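Sorting small parts: open bins or drawers?
Workshop & Storage board, 9 replies

zfashola
OK, I need opinions from people who have been through this. I inherited the parts cupboard at work in February (capacitors, little terminal things, push buttons, contact blocks, a terrifying number of mystery bits) and it was all in coffee cans. COFFEE CANS. I've tipped the lot out and now I'm stuck on what to put it in. The catalog I order from has the Traren drawer cabinet with 60 drawers, or there's the open-front blue plastic bin route. I like seeing what I've got. My boss likes drawers. Help me win!

timo_st
Drawers. Sorry. Open bins fill up with dust and swarf and whatever else is floating around, and then you're blowing out contact blocks before you can use them. I went with a Traren years ago and the only thing I regret is the labels peeling.

Liyanage_I
Disagree with Timo, and not for the first time. Drawers are where parts go to be forgotten. I had 140 of one terminal and ordered more because they were in a drawer marked MISC 3. With a bin you look down and there they are.
The trick is to line them. Dark parts in the bottom of a blue bin are hard to pick out, especially those small black things with the silver legs. Put something white in the bottom and they jump right out at you. Here's the sort of thing I mean, the blue bins on a taped-up bench: 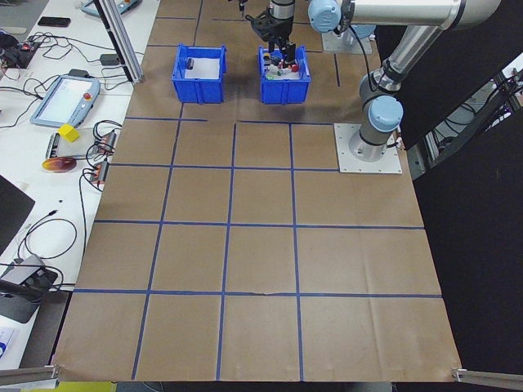
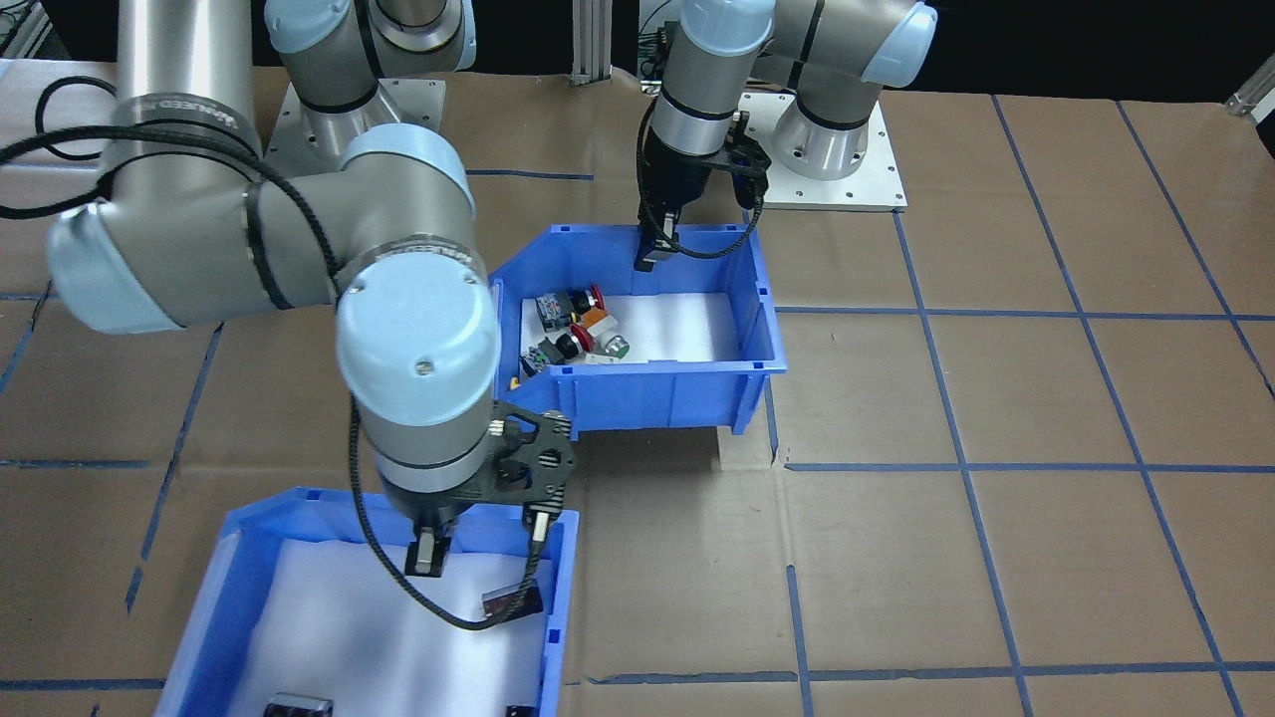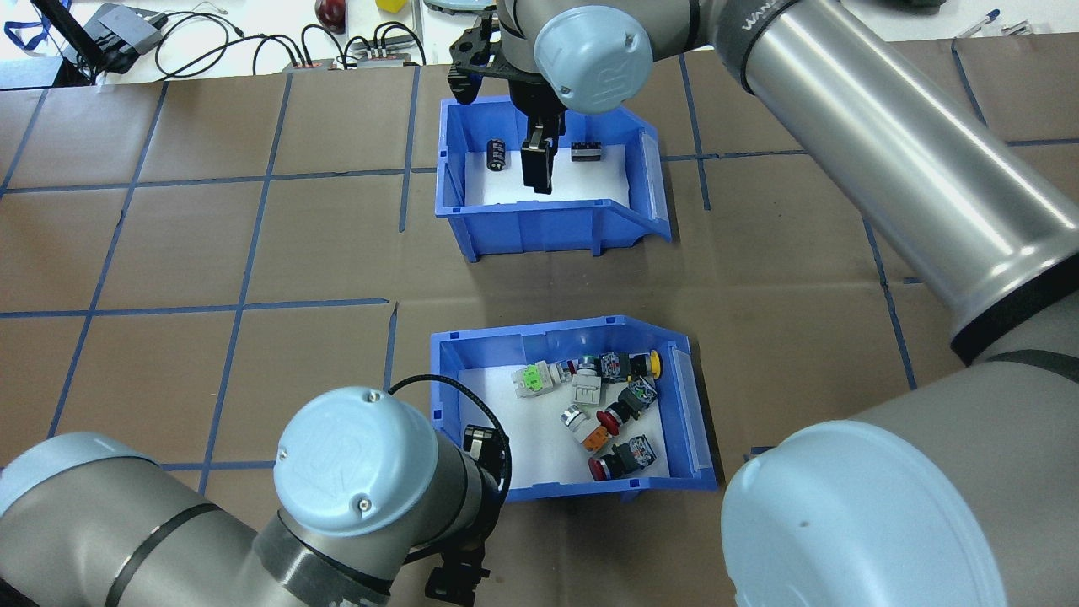
Blue bins with white in the bottom in all three. The last one has the buttons and switches in one bin and the capacitor in the other.

zfashola
Oh I love that! And the white really does help, I can find the capacitor straight away in the last one. Is that blue tape on brown paper? I want a grid like that for my whole bench.

Liyanage_I
Blue tape, yes. I use the painter's kind at home and I pull it up and redo it when it gets scruffy. Don't bother making the squares perfect, mine wander all over the place and the bins don't care.

dtamuno
Tape grids are great until they aren't. Paper underneath creases and tears if you slide heavy stuff around on it, there's already a little tear along one of the tape lines in the first photo. I'd tape straight to the bench and skip the paper. Or get a proper mat, Flonder do one and you can wipe it down.

Liyanage_I
But then you can't write on it! I scribble part numbers in the squares with a marker. When it's covered in nonsense I throw it out and roll out a new piece. Costs next to nothing.

dtamuno
Fair point about the writing. Still think you'll hate it the first time you spill a coffee.

zhuoran.d
Question about mixing, though. That button bin has red mushroom heads in with green switch blocks and a yellow one and I don't know what else. Would you guys store them that way? I'd want the red ones on their own. We keep emergency stop parts completely separate where I am, and there was a big argument about it before we settled.

timo_st
See, this is what I'm talking about. With drawers you'd have one for each and no argument.

Liyanage_I
With drawers you'd have one for each and half of them would be in the wrong one, Timo. I'm fine with a mixed bin for stuff that's different colors and easy to tell apart. Resistors, no. Chunky buttons, sure, why not? But for e-stops I'm with Zhuoran, give them their own bin and a big label.

zfashola
So what do you use for the white liner? Paper or foam? I've got a roll of thin foam that came wrapped around a cabinet from Jafarzadeh and I'd love to use it up.

zhuoran.d
Foam is nice and quiet, but legs get caught in it. Paper for anything with pins, foam for the heavier switches. And check what the foam is before you put anything static-sensitive on it – packing foam can be terrible for that.

dtamuno
What Zhuoran said. Switches won't care, chips will.

zfashola
Good to know, the chips are staying in their bags then. I'm going to get twelve of the blue ones and do the buttons first. Boss says I can have bins if they all fit on one shelf and the shelf is 142 cm wide, so I'm off to find a tape measure. Timo, I'll put the screws in drawers just for you.

timo_st
I'll take it. Get the Brudia label holders, though, the clip-on kind. The sticky ones fall off bins too.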